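Decided the odds-and-ends drawer has to be emptied before the end of March. It has been shut with a knee since I moved in. Thread, mainly so there are witnesses.

The drawer itself is a Skukex, bought flat-packed and assembled by me, so it runs beautifully in one direction.

Rules. Everything comes out onto the table. Everything gets a home or gets binned. I am not allowed to invent a category called "handy".

I have already invented a category called "handy".

First finding: a Belay loyalty card with 2000 points on it. Belay shut years ago. I was, on paper, a valued customer.

Second finding: 7 keys. I own one door.

Pliers are staying, obviously. Orange handles, so I can find them, and I have still managed to buy 2 other pairs while looking for them.
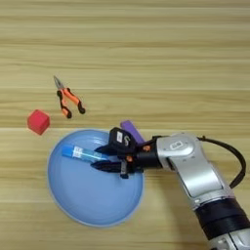
The trouble with sorting is that it's all easy until the last few bits. Batteries go with batteries. String goes with string. Then you're left with a small red cube and your own thoughts.

I've asked the household about the cube. The household says it's mine. I've put it down as "cube, red" and we're moving on.

Quick word for the blue dish, which has been promoted to holding pen. Anything I can't make my mind up about goes in there. It used to be for crisps. It had a nice life.

Tea break. Looked up drawer dividers. Willix do a set that costs more than everything I'd be dividing.

Skiltum do a cheaper one but you have to measure your drawer first, and the tape measure is in the drawer, or was, or is somewhere on the floor now.

Found the tape measure. It was in my dressing gown pocket. Not discussing it.

Next up, stationery, which has no business being in with the tools but has clearly been living there for ages and paying no rent.

A glue stick is one of those things I only own when I don't need one. The day there's a parcel label to stick down, gone. Today, with nothing whatsoever to stick, there it is.

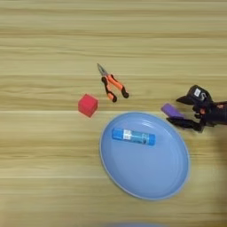 Someone's asked: how do you tell whether an old glue stick is still worth keeping?

Take the cap off, twist a bit up and rub it on scrap paper. If it goes on smoothly and holds two bits together once it's dry, keep it. If it crumbles or drags, bin it, and press the cap on properly next time.

Stationery is getting its own tin. The tin is currently full of buttons. I can see where this is heading.

Bin bag tally so far: one, and it's mostly instruction leaflets for things I no longer have.

Drawer now shuts with a hand. Admittedly it's empty.

Putting the pliers back first, at the front. The cube can go in with the buttons for now.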